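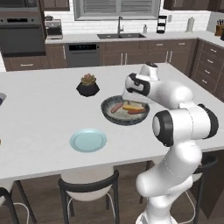

Checked by Lucimara Pacheco, Stitonville, May 11, 2026

Community kitchen walk-through, with my comments

Fire extinguisher: OK. Pin in, tag from April. Thank you, whoever moved the coats off it!
Smoke alarm: OK, and very loud (sorry, choir).
Hood filters: needs cleaning. I know it's a sticky job, so soak them overnight and be kind to your hands.
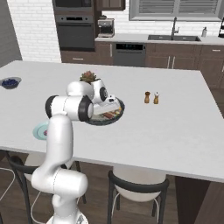
Outlets by the sink: 6 tested, 2 slow to trip. I've called Favitz and will stop in again once they've been.
Back door: OK.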